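Hadholm Water Users Association
Operations and Maintenance Working Group
Minutes of regular meeting

Date: Friday, July 5, 2024
Location: Meeting room, Hadholm pump station
Chair: Mélanie Kowalchuk
Present: Szabolcs Lengyel, Zoltán Simon, Reda Mahrous
Regrets: Imre Major
Minutes: Reda Mahrous

1. Call to order and agenda

The Chair called the meeting to order at 9:05 a.m. Quorum was confirmed. Zoltán Simon asked that the Duven lateral be moved ahead of the pump station report, as he had to leave by 11:00. The agenda was approved as amended.

2. Minutes of the previous meeting

One correction was made. Under item 5, "upstream gate" should read "downstream gate". The minutes were approved as corrected.

Moved: Simon. Seconded: Lengyel. Carried.

3. Business arising

3.1 Trash rack at main intake. The replacement rack was installed before the start of the irrigation season. Bar spacing matches the old rack. Szabolcs Lengyel reported that head loss across the rack has been within the expected range, although weed load has been light so far and the test will come in late summer. Item to stay open until the end of the season.

3.2 Access road. Gravel has been placed from the gate to the first culvert. The remaining section will be done after harvest, when the neighbouring landowner has no equipment on the road. Closed for now.

3.3 Water order line. Members continue to phone in orders after the 4:00 p.m. cut-off. The ditch rider has been accepting late orders where the change is small. The Chair noted that the bylaw does not allow for this. After discussion it was agreed that late orders will be recorded as received the next morning, with no exceptions for the size of the change. A notice will go out with the next invoice.

Action: Mahrous to draft notice.

4. Duven lateral

4.1 Seepage. Zoltán Simon presented the results of the ponding test done in February of this year on the section below the drop structure, carried out in a mild spell with stop logs at both ends. The loss was higher than the design allowance but lower than had been feared after the wet patch was reported in the adjoining field. Most of the loss is on the east bank, over a length of some 200 metres, where the clay lining was disturbed when the old turnout was removed.

4.2 Options. Three were put forward:

(a) Re-compact the existing clay on the east bank only.
(b) Place a buried membrane on both banks and the bed.
(c) Replace the section with 900 mm pipe.

Simon recommended option (a) as a first step. It can be done with our own excavator and a rented roller, and it does not rule out (b) or (c) later. Lengyel disagreed. In his view the clay left on the bank is too silty to compact properly, and new material would have to be hauled in, which removes most of the saving. He would prefer to price the pipe now, while the crew is small and the work can be planned for the shutdown.

The Chair asked whether a 900 mm line would carry peak flow without raising the level at the drop structure. Simon said it would on paper, with very little to spare. Lengyel noted that the design peak has not been reached in recent seasons. Simon replied that the licence obliges the association to deliver it if ordered.

It was agreed to take soil samples from the east bank before any choice is made, and to ask Giannakopoulos for a budget price on the pipe, supply only.

Action: Simon to arrange sampling. Lengyel to contact Giannakopoulos.

4.3 Turnout 3. The gate stem is bent and the gate cannot be fully closed. Leakage is being returned to the lateral by way of the tailwater ditch, so there is no loss to the member, but the ditch is not meant to run continuously. A new stem has been ordered. Until it arrives the gate is to be operated only by the ditch rider.

4.4 Muskrats. Two new burrows were found on the west bank and filled. The trapper will be asked to return in the fall.

Zoltán Simon left the meeting at 10:55 a.m. Quorum was maintained.

5. Pump station

5.1 Unit 1. Running normally. Packing was adjusted in the first week of the season and has not needed attention since.

5.2 Unit 2. Vibration at the upper motor bearing has increased slowly since start-up. It is still under the alarm setting. Lengyel has moved the unit to standby duty and runs it one hour a week to keep the bearing oil moving. The bearing is to be inspected at shutdown unless the reading reaches alarm sooner, in which case the unit will be locked out and the members on the upper bench put on rotation.

5.3 Level sensor. The ultrasonic sensor in the wet well gives false high readings in the early morning. Condensation on the face is suspected. A sun shield and a small vent have been tried with limited effect. The supplier, Otumex, has suggested a submersible pressure sensor as a replacement. The Chair asked that the old float switches be kept in service as a backup whatever is bought. Agreed.

Action: Lengyel to obtain a written quote from Otumex, with cable length confirmed on site first.

5.4 Power. The June bill was in line with budget. Demand charges were lower than in the same month last year because the two units were not started together. The start delay is to stay as set.

6. Flow measurement and records

6.1 Weir readings. Staff gauge readings at the main weir and the electronic record disagree on a number of days. Mahrous compared 133 paired readings. The electronic value was higher in most of them, and the difference was largest at low flow. The zero of the staff gauge was surveyed and found correct. The electronic offset will be reset and the comparison repeated at the end of the month. 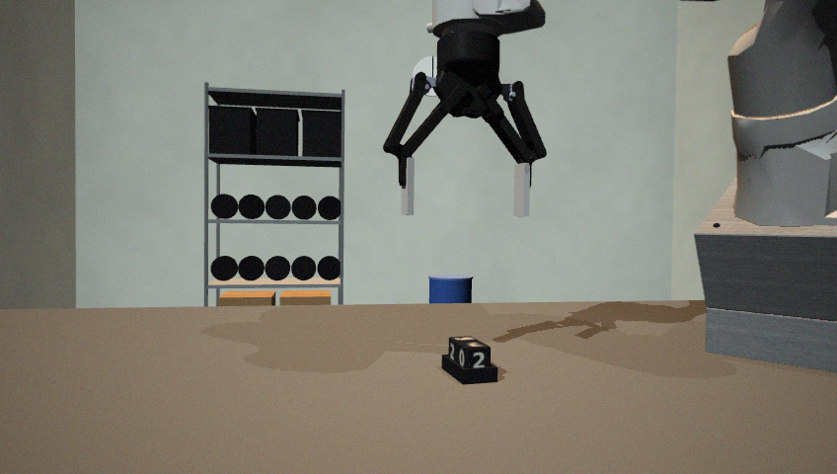 Past electronic values will not be altered in the database. A note will be added to the record giving the date of the reset and the size of the offset applied, so that anyone working from the older values can make their own correction. Lengyel asked that the same practice be followed for the Duven logger, where two earlier resets were made with no note at all. Agreed.

6.2 Paper log. The Chair proposed ending the paper log at the pump station next season. Lengyel was opposed – the paper log was the only record kept during last summer's outage. It was agreed to continue it, with daily entries reduced to level, unit hours and initials.

6.3 Annual water use report. Imre Major sent a written update. The draft is complete apart from the return flow table, which is waiting on the corrected weir figures. He expects to circulate it before the next meeting.

7. Safety

7.1 The life ring at the intake is faded and the rope is stiff. Both to be replaced.

7.2 Confined space. Entry to the wet well requires a second person at the hatch and a gas reading before and during entry. The Chair reminded those present that this applies to short visits as well, including sensor cleaning. The gas detector is due for calibration.

Action: Mahrous to send detector for calibration and arrange a rental for the period it is away.

7.3 No incidents were reported.

8. Correspondence

A letter was received from a member on the upper bench asking for an extra turnout at his own cost. The request cannot be dealt with during the season. The member will be asked for a sketch showing the location and the requested flow, and the matter will be brought back after shutdown.

9. Other business

Lengyel asked whether the association's excavator could be lent to a neighbour for one day. The Chair said the insurance does not cover use off the right-of-way. The request was declined.

10. Next meeting

At the call of the Chair, once the soil results for the Duven lateral are in hand.

11. Adjournment

Moved by Lengyel that the meeting be adjourned. Carried at 11:40 a.m.

Minutes subject to approval at the next meeting.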